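Speaker notes: The night the left arm didn't stop
Obaidul Gamage, Rikley

Slot is after morning tea. Have water. Check the clicker works from the far side of the stage before people come in.

Opening

Say good morning, name, where I work. I look after the two-arm sorting cells at Rikley. I've been on the Seser project from the start, so the mistakes in this talk are partly mine. Say that early.

The talk is about one fault. An arm kept moving after it had been told to stop. No one was hurt. The cell was locked and the only person in the building was at a desk on the other side of the glass. We lost a gripper, a wrist cable and a good chunk of the program for the year.

I'll go through what the cell does, what happened, why it happened, what we changed, and what I still don't like.

The job

Keep this short, most of them will know it. Two arms, one table. Parts come in, the arms sort them by colour into bins. When a part is out of reach for one arm, the other picks it up, puts it down in the middle, and the first one takes it from there. We call the middle strip the shared zone. Only one arm is supposed to be in it at a time.

Which arm has the shared zone is decided by a small piece of software we call the arbiter. An arm asks for the zone, gets it, does its work, gives it back. If an arm asks and doesn't get it, it waits above the table with the gripper open. That waiting position matters later on.

We build everything in simulation first. The simulated cell has the same arms, the same table, the same bins. Balls stand in for parts because they're easy to grasp and they roll away when you get it wrong, so you notice.

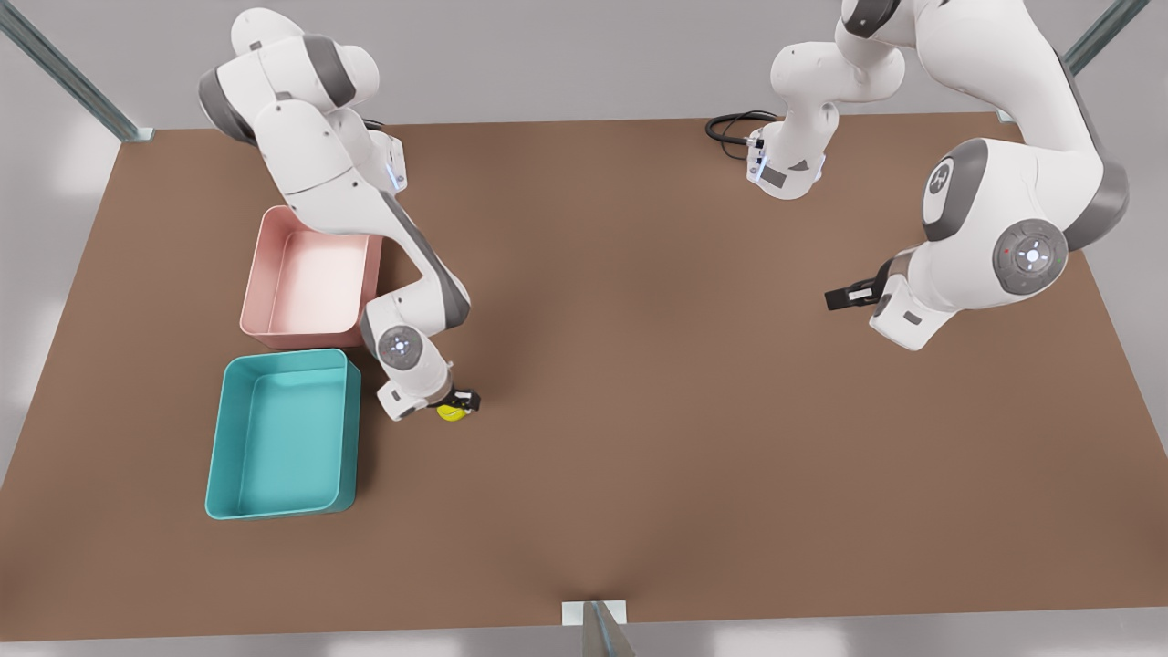
The arbiter passed every test we had in the simulator. We ran 508 handovers with no contact between the arms and signed it off for the real cell at Torura. Pause on the number. I was proud of it at the time, and the number was true. It was a count of the wrong thing.

What happened

It was an overnight run in January, a hot one. I mention the heat because everyone asks, and it had nothing to do with it. We checked.

The run was going fine until a bit after 3 in the morning. The right arm had the shared zone and was picking up a part. The left arm had asked for the zone and was waiting. Then the network switch in the cabinet restarted. It was down for 8 seconds.

The right arm lost contact with the arbiter and stopped where it was, with the part in its gripper. That was correct.

The left arm also lost contact. Its controller had a setting for what to do when the connection drops, and somebody had changed it from "stop" to "finish the current move". The current move had been loaded but not released. The controller treated loaded as current. So it went ahead and drove into the shared zone, where the right arm was standing still.

The operator saw it through the glass and pressed the stop button on his desk. That button went over the same network. It did nothing until the switch came back.

Slow down here. This is the part I want people to take home. The hardwired stop was on the cell door and it worked perfectly well, but he'd have had to get up and walk to it. He went for the button closest to him, like anyone would.

By then the left wrist had hit the right gripper and pushed it sideways. The force limit tripped on the left arm and it stopped by itself. So the last line of protection did its job, but it was the only one that did.

Why we missed it

First reason. In the simulator the network never drops. Messages arrive every time and in order. We could have run a million handovers and never seen this fault. Nothing in the model was able to produce it.

Second reason. The setting. We found the change in the log and it was mine. Months earlier the left arm had been stopping halfway through moves because of a loose connector, and it was holding up the work. I changed the setting so we could get through the day, then the connector was fixed and I forgot to change it back. I didn't write it down anywhere. The two controllers had different settings from that point on and we had no check that would have compared them.

Third reason. The desk button. It was red and it was round and it looked exactly like an emergency stop. It was put in as a convenience for pausing runs. On our drawings it was called "remote pause". New people were told it was the stop button, because that's what it looked like.

If I'm running late, cut the next section to two sentences.

What we changed

The desk button is gone. There's a proper hardwired stop at the desk now, on the same safety circuit as the door. Carrasco did the wiring and tested it with the network unplugged, which is how I'd suggest you test yours.

Both controllers now stop when they lose the arbiter. There's no other option in the menu. If a move hasn't been released, it's thrown away on reconnect and the arm has to ask again.

When the network comes back, nothing restarts without a person. The operator walks to the cell, looks at the table and resets each arm at the door. This costs us time. The production side weren't happy and I understand that.

The settings files for both arms are compared at the start of every run. Any difference and the run won't start. It's a very short script. It took an afternoon.

The waiting position has moved too. The arm that's waiting used to hover fairly low near the middle, so it could get going quickly. It now waits back over its own side of the table.

And the simulator has faults in it. We drop messages, delay them, repeat them, and cut the connection at the worst moments we can think of. The old arbiter and settings went back in as a check. Out of the first 100 runs with faults switched on, 3 ended with the arms touching. We could have known that before we shipped it.

What I still don't like

The faults we put in are the ones we've thought of. I don't have a good answer to that. At the moment we keep a list on the wall and anyone can add to it, and some of the better ones have come from the people who clean the cells.

The force limit is still doing more than I want it to. It's set as low as we can get it without false trips when an arm picks up a heavy part. A hand on that table would still get a hard knock. So the door stays locked while the arms are powered, for everybody, including me.

We also have older cells with the same kind of desk button. Two sites have swapped theirs. The rest have a label over them for now and are running in day shift only until the wiring's done.

Closing

Ask them to do one job when they get back to work. Go to every button in the building that looks like a stop and find out what it's connected to. Follow the wire. Don't go by the drawing.

Thank the organisers. Questions.

Likely questions

Why didn't the safety assessment pick up the button? It wasn't on the list. It was drawn as part of the desk and the desk was outside the cell.

Was anyone disciplined? No. The change was mine and I reported it. The operator did what he'd been trained to do.

Can we have the compare script? Yes, give them my email. It needs tidying first.

Would vision have stopped it? Maybe. I wouldn't want to rely on it. Don't get drawn into a long one on this, there's a whole talk on it after lunch.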